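1/ Spent Saturday in a shed in Fultorstead, teaching a pair of robot arms to put flat cases into tubs. I've got opinions, so mute me now if you want a quiet evening.

2/ Background for anyone new: I used to fix packing lines. Proper ones, with guards and a big red button. A mate at Treloar has been on at me since June to come and try "learning from demonstration" and stop being rude about it from a distance. So I went, and now I can be rude about it close up.

3/ The idea is simple enough. You don't write a program. You drive the arms yourself, the computer records every joint and every camera view while you do it, and after enough goes it's supposed to have picked up the job. The sales page says "as easy as showing a friend".

4/ I've never had to show a friend how to put something in a box 200 times.

5/ That was the target for this one task, by the way: 200 good demonstrations. Bad ones get binned. Drop a case and it's binned. Nudge a tub and you get to argue about whether it's binned.

6/ You work it from a second, smaller pair of arms that you hold. Move your wrist, the robot's wrist moves. Squeeze, the gripper shuts. I'll give them this much, you get the hang of it quickly. By my fourth or fifth try I'd stopped thinking about which joint did what.

7/ What you don't get is any feeling. No weight, no push back. You find out you're pressing on the table when the arm starts to grumble. I kept leaning in to look, which does nothing at all except hurt your neck.

8/ The sorting rule is by colour. Pink cases in one tub, black in another, dark green in the white one. A child could do it, and would want paying by the end of the first hour.
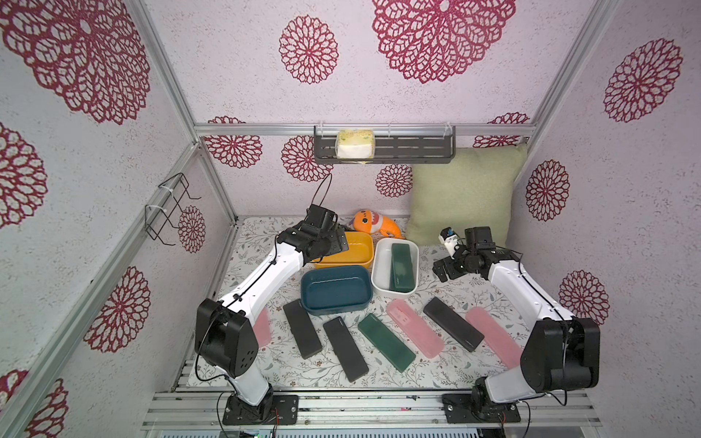 One green in the white tub, seven cases still on the mat.

9/ Few things worth saying about that setup. The cases are flat and they lie flat, and that's a rotten shape for a two-fingered gripper. You can't just come down on top. You have to come in at an edge and get one finger low without digging into the mat, and the angle is different for every single case.

10/ Then there's dropping it in lengthways. Turn the wrist too late and the case catches the rim. Turn it too early and you've lost sight of what you're doing. I did both, over and over, and so did the people who do this all week.

11/ The walls and the leafy mat: yes, they're meant to be busy. The Altau lot (who wrote the training side of this) want lots of different backgrounds so the model doesn't learn "grab whatever isn't grey". Fair point. I asked how many backgrounds is enough and got a very long answer with no number in it.

12/ Same with the orange fish at the back. Soft toys and odds and ends get put in so the thing learns to leave them alone. I'd like to see the test where it does leave them alone. I was told that's "coming".

13/ Now my actual grumble. Everything that makes this work is in the person holding the controls. I saw two operators do the same pick. One slides the case a bit to free up an edge, then takes it. The other tips it up from the end. Both fine. Both go in the pile.

14/ So what does the model learn? Some mix of the two, and I'm told there are clever ways of stopping it from averaging them into mush. Maybe so. What I saw on the afternoon run was an arm that went halfway to a black case, had a think, went back, had another think, then closed on air about a finger's width to the left.

15/ When it did grab one it was lovely, I won't pretend it wasn't. Smooth, properly smooth, none of that jerk-stop-jerk you get from a tired old pick and place. I made a noise. People heard me.

16/ But I asked for 20 runs in a row with nobody touching anything, and kept my own tally on the back of a receipt. I'm not going to post the score, it was an early model and they were good enough to let a known moaner through the door. I'll just say I wouldn't put it next to a conveyor.

17/ And the runs it did finish mostly had the tubs where they'd been in training. Slide the teal one over by a hand and it got a lot less sure of itself. I did that when they'd gone for tea. Sorry, Treloar. Not very sorry.

18/ Someone always replies "it just needs more data". More data is a person in a chair. I did 2 hours and my shoulders were gone. Quality went too: my last batch was sloppy and I knew it was sloppy, and I only marked a couple as bad because I wanted to go home. How much of that is in every big dataset people boast about?

19/ The other way of doing it is to grab the robot itself and push it through the moves by hand. We had that years ago on a paint cell. It's fine for one arm. With two arms you run out of you, and then your own hands are all over the camera view as well.

20/ Before the replies fill up: I'm not saying it's rubbish. I'm saying the hard bit got moved. It used to be in the code and the fixtures, where I could find it and fix it with a spanner. Now it's spread across a few hundred recordings and when it goes wrong the fix is "record some more like that one".

21/ Try telling a shift manager that at four in the morning.

22/ Cost, since I got asked in DMs. I don't know what they paid for the arms and I'm not guessing. What I do know is that a feeder, a colour sensor and a couple of pushers would sort those cases all day, and I could have it running by the end of the week. They'd say yes, but it couldn't do anything else. True. So far neither can this.

23/ Things I'd want before I came round to it: somebody who's never seen the task resets the table, different lighting, tubs in a new order, and the failures shown in the same video as the wins. Trurnov put out a clip last month with no cuts in it and I thought more of them for that than for anything the robot did.

24/ I've been asked back when the next model is trained. I said yes. I'm bringing my own cases, and they won't be flat.

25/ Someone's asked what happens if two cases overlap. Tried it once. The arm picked up both, dropped both, and carried on to the tub with its gripper shut on nothing. More on that if I get a go at it properly next time.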